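Monday, May 28, 2018
Packaging bench, Galtik gift carton, second die revision

Die came back from Andine with the tuck flap shortened by 3 mm. Cut a short stack on the sample table and folded by hand. The flap now seats without buckling the front panel. Crease on the left side still cracks the top coat when folded against the grain. Same crack on the first revision, so the cause is probably the rule height and not the flap length.

Board is the Sithole recycled stock, uncoated inside. Left it in the room over the weekend before cutting. Curl was slight, toward the printed face. Did not measure humidity, should have.
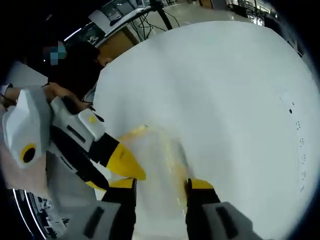 Card holder insert: the lift works off a single hinge glued to the lid. When the lid opens past vertical the holder stands up and the card faces the buyer. With the glue spot placed too near the hinge, the holder comes up crooked. Moved the spot toward the back wall and it came up square on every sample folded after that. Latrice wants the position marked with a printed tick on the blank so that hand packers can find it. Agreed, needs an art change.

Glue: Nitino hot melt, low-temperature grade. Strings badly if the nozzle is lifted straight up. A short wipe sideways ends the string on the glue flap, where it does not show. Fiber tear was good on all joints pulled by hand.

Quantities: first run is 2000 cartons. Blanks on the pallet come to 3170 by Khanyisile Coetzee's tally - enough for the run plus setup waste, with a remainder for the October order. The pallet ticket says 2100, which looks like the carton order with overs and not a blank count. Ask Andine to correct the ticket before it goes into stock.

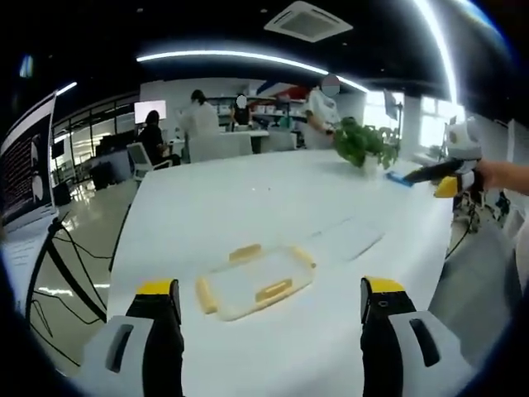 Open items

Crease rule: ask Andine to quote a lower rule on the left side only. Keep the present die until then.

Grain direction: turn the layout on the sheet and cut a few more. Costs some yield.

Printed tick: Latrice Lyons to send revised art. Keep it under the glue flap.

Ribbon slot: not tested. Leave for the next session.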